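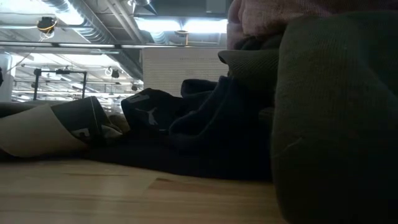
Clothing on the table, from the fixed camera.

horlow-garments: data card and buying notes

Maintainer: Kadir Tuncer

Status: usable for planning, not for acceptance testing

What this is

Still pictures from a fixed camera at a garment sorting table, kept with the notes we made while deciding whether to buy a folding cell for the Wondesholm site. If you came for a benchmark, there isn't one in this folder.

Why it exists

Two suppliers quoted. Nurkau sent a video of one T-shirt, ironed flat, on a bare bench. Canpolat sent a spreadsheet with a payback period of 15 months and no mention of what the clothes look like when they reach the machine. Neither quote had a line for untangling. I asked both to price the job again with heaped, dark clothing as the input, and both replies talked about lighting.

What to look for

Black on black is the hard case. A printed logo, like the grey Puma cat on the black pile, gives a vision system something to hold on to, but plenty of stock is plain. Fabric close to the camera can block a large part of the view, so don't assume one viewpoint will do. Please don't crop to the easy garments before sending samples to a supplier.

Budget sheet

budget.csv has 86 rows. Arms and grippers take up very few of them. The rest is mounts, cabling, guarding, spares, training and the yearly software fee, which Nurkau calls optional and then lists as required for updates. Rows marked Q are quoted prices. Rows marked G are my guesses, and there are too many of those.

Known gaps

No cycle times. No figures for garments dropped or folded badly. The cost of floor space is left out until Wondesholm agrees one. Labels name the garment type only where it can be told from the picture - otherwise the entry says "textile".

Use

Fine for writing a tender or arguing with a salesperson. Don't quote the payback tab as a finding. It uses the suppliers' own speeds, and I haven't seen either machine reach them on a mixed pile.

Corrections to Kadir, with the row number.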